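Projet de club : apprendre à une pince à accrocher des clés, nos démos ne donnent rien de bon

Entraide robotique > Clubs et projets étudiants
Vu 723 fois - 2 réponses

Lama Saliba

Bonjour à tous ! Je poste ici parce qu'au club on commence à tourner en rond et que j'aimerais bien un regard extérieur avant la présentation de décembre.

Je suis en deuxième année et je m'occupe de la partie « données » de notre projet, qu'on a baptisé Tamiru (ne cherchez pas, c'était le seul nom sur lequel on était tous d'accord). Le principe : on enfile une pince sur chaque main, on fait la tâche nous-mêmes, on enregistre tout, et ensuite on entraîne un modèle qui doit refaire le geste sur un bras. La tâche choisie est bête comme chou sur le papier, prendre un porte-clés sur la table et l'accrocher à la petite patère d'un support blanc. On a 261 démonstrations enregistrées, faites par quatre personnes différentes, toujours en fin d'après-midi après les cours.

Le résultat est franchement décevant. Le modèle va bien vers les clés, il descend, il ferme, et puis soit il attrape à côté, soit il arrive devant la patère et il hésite, il avance, il recule, comme s'il n'arrivait pas à se décider. Sur notre dernière série de 34 essais, on a eu cinq réussites. Cinq ! Et encore, dont une où le cordon s'est pris un peu par hasard.

Côté objets on a un porte-clés avec une boucle en cordon tressé et une languette en cuir, et un paquet d'étiquettes de toutes les couleurs reliées par des anneaux fendus. Les étiquettes sont une horreur, elles s'emmêlent tout le temps, mais c'est Ramiro (Ramiro Collado, notre président) qui y tient pour que la démo soit « un peu visuelle ».

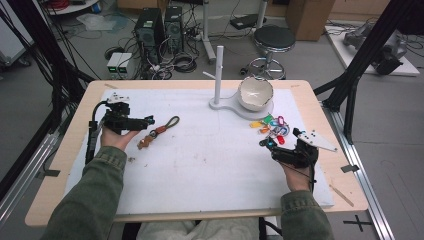
Combien de démonstrations faut-il pour une tâche comme celle-là ?

Avec deux objets et un support qui ne bouge pas beaucoup, comptez environ 300 démonstrations propres avant de juger le modèle, et regardez les essais un par un avant d'en enregistrer d'autres. Ça, c'est ce que m'a répondu Kanako Tamura, qui encadre le club de l'école d'à côté, et du coup je me dis qu'on n'est pas si loin en nombre et que le souci est ailleurs. Mais où ?

Ce qu'on a déjà essayé :
- refaire la calibration des pinces au début de chaque séance
- mettre plus de lumière (ça a peut-être un peu aidé, difficile à dire)
- entraîner deux fois plus longtemps, aucune différence
- enlever les démos les plus lentes, et là c'était pire

Est-ce que quelqu'un a déjà vu ce comportement d'hésitation devant la patère ? Et est-ce que je dois me battre avec Ramiro pour virer les étiquettes ? Merci d'avance, je suis preneuse de tout, même des avis désagréables.

Britta Kuhlmann
Réponse acceptée

Salut Lama, on a eu exactement le même problème l'an dernier pour le concours Stendbridge, sauf que chez nous c'étaient des tasses. On y a laissé trois semaines, alors je te raconte.

L'hésitation devant la cible, chez nous, venait de ce que chacun faisait le geste à sa façon. Moi j'arrivais par la gauche, un autre par le dessus, un troisième posait l'objet à mi-chemin pour le reprendre mieux. Le modèle voyait trois méthodes pour la même situation et il faisait une espèce de moyenne des trois, qui évidemment ne marche jamais. Donc avant de réenregistrer quoi que ce soit, mettez-vous tous autour de la table et décidez par écrit : quelle main prend, par quel bout, de quel côté on présente la boucle, à quelle hauteur on s'arrête avant d'accrocher. On avait scotché la feuille au mur et ça a changé la vie de l'équipe.

Deuxième chose, tes démos lentes. Ne les jette pas d'office ! Les nôtres contenaient presque toutes les corrections (on rate un peu, on recule, on se remet en face), et c'est là que le modèle apprend à se rattraper. Ce que j'enlèverais plutôt, ce sont celles où la personne s'arrête pour réfléchir ou discuter, les pinces immobiles pendant quatre secondes. Coupe aussi les débuts et les fins, on oublie toujours.

Pour les prises à côté, regarde le décalage entre l'image et l'ouverture de la pince. Chez nous il y avait un retard tout bête dans l'horodatage, invisible à l'œil nu quand on regarde la vidéo à vitesse normale. Fais un test : ferme la pince d'un coup sec dix fois de suite, puis compare image par image avec la courbe.

Et pour les étiquettes, je les garderais, mais plus tard. Faites marcher le porte-clés seul, montrez que ça tient sur une trentaine d'essais, et ensuite seulement vous ajoutez le paquet coloré. Ramiro aura sa démo visuelle et toi tu sauras d'où viennent les échecs.

Si tu veux, je peux te passer notre script de découpage, il est moche mais il fait le travail.

Kaede Kaneko

Pas d'accord avec tout, mais +1 pour la feuille au mur.

Perso j'ajouterais juste : bougez le support. Si vous le laissez au même endroit pendant toutes les démos, il suffit que quelqu'un le décale avant la présentation et c'est fichu. Quelques centimètres à chaque fois, pas plus. Nous on utilisait un tapis Tatero avec des repères et on tirait la position aux dés - ça paraît idiot mais sinon on remet toujours tout au même endroit sans s'en rendre compte.

Sinon vous l'entraînez avec quelle taille d'image ? Parce que si c'est trop réduit, une petite patère blanche sur un support blanc, bon courage.

Lama Saliba

Merci à vous deux ! On a regardé les vidéos ensemble hier soir et Britta, c'est exactement ça, on a au moins trois façons de faire (j'en ai même deux à moi toute seule, la honte). On rédige la feuille demain et je veux bien le script. Kaede, pour la taille d'image je dois demander, ce n'est pas moi qui ai réglé cette partie, je reviens le noter ici dès que je l'ai.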